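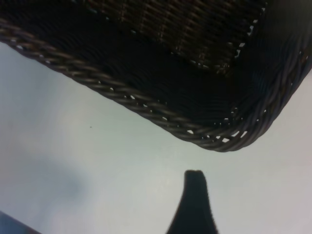
Dark woven basket keeps leaving crumbs on a white table, is it worth cleaning or should I replace it?

Posted in Home & Cleaning, Kistura Community Help

Pierina Santoro
I have a rectangular woven basket, very dark brown, with a thick braided rim. I bought it secondhand in February from a seller on Bikeo and I use it for bread on a white table. Every time I move it there is a bit of something dark left behind. I can't tell if it is old crumbs coming out of the weave or the basket itself shedding.

What I have tried so far:
Turned it over and tapped the bottom over the sink. Some bits came out the first few times, less now.
Vacuumed the inside with the brush attachment.
Wiped the rim with a damp paper towel. The towel came away a little gray but no brown dye on it.

I don't know what it is made of. There was no label. The seller said rattan but she also said she wasn't sure. My sister thinks it is plastic. It is shiny in places, mostly on the sides. I would like to keep it because it is the right size for the table, but I don't want to soak it if soaking will ruin it. Does anyone know how to tell the difference, and how to get the weave properly clean?

2 answers

Workneh
You can find out what it is in a minute. Look along the inside of the rim or on the underside for a place where a strand ends. Natural rattan or willow has a fibrous end, like a broken twig, and the strands vary in thickness. Synthetic strands are the same width all the way along and the cut end is smooth, and it is usually the same color inside as outside. Painted or stained natural material will be paler at the cut. Please don't do the test where you hold a lighter to it. People still recommend that one and it stinks and leaves a mark.

If it is synthetic, put it in the bathtub with lukewarm water and a squirt of dish soap, leave it 20 minutes, go over it with a soft nail brush, rinse with the shower head and stand it on its side to drain. Change sides once. You won't hurt it.

If it is natural, don't soak it. Vacuum first, then use a dry paintbrush, the 1 inch kind with stiff bristles, and work along each row and not across it. Then a cloth wrung out nearly dry. Let it dry somewhere with moving air, overnight at least, before bread goes back in it. If it stays damp in the middle of the weave it will get mildew and then you really will have to replace it.

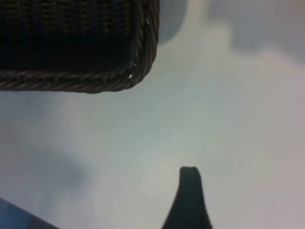
As for crumbs or shedding, set the basket on the white table after you clean it and leave it empty for a day. Don't put bread in it. Then lift it straight up and look. Clean the table beforehand or you won't know what you are looking at. One tiny dark speck near the rim is not worth worrying about, and it could be a crumb or just dust. If you get a fresh scatter of thin slivers every time, the strands are breaking down and brushing will make it worse. Check the twisted border too, and look hard at the corners, where the strands bend the most and dry material tends to crack. Rub a finger along there. If it feels rough or little pieces lift up, that is your source.

Also, line it. A cotton napkin in the bottom catches most of it and you can shake the napkin out.

Skevuvness
Just replace it, they are cheap. I had one like that and gave up.

If you do keep it, a can of compressed air gets into the weave better than a vacuum. Do it outside. I held mine up to a window afterward and when I could see light through the little gaps I figured it was clean enough. Mine was looser weave than some, so I don't know if that works on all of them. 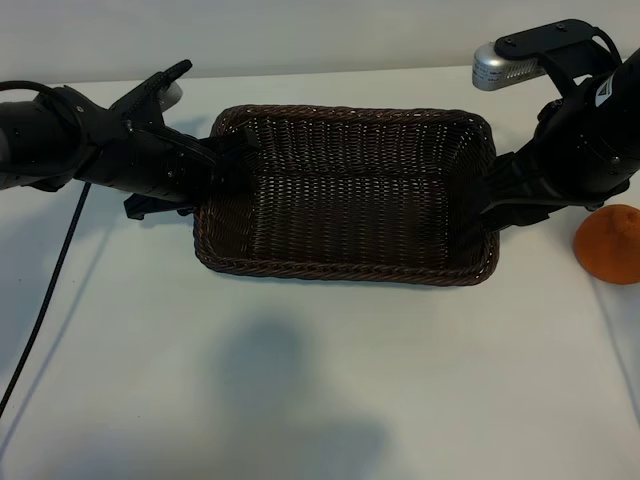

Dark woven basket, empty, on a white table

Comments

Pierina Santoro
Thank you both. I found a strand end under the rim and it is smooth and dark all the way through, so I think my sister was right. It is going in the tub tonight. I will do the empty day on the table after that and see what is left under it.

Workneh
Sounds synthetic to me. Make sure you get the water out of the braided part, it holds more than you would think. Roll it in an old towel and press along the rim before you stand it up to drain.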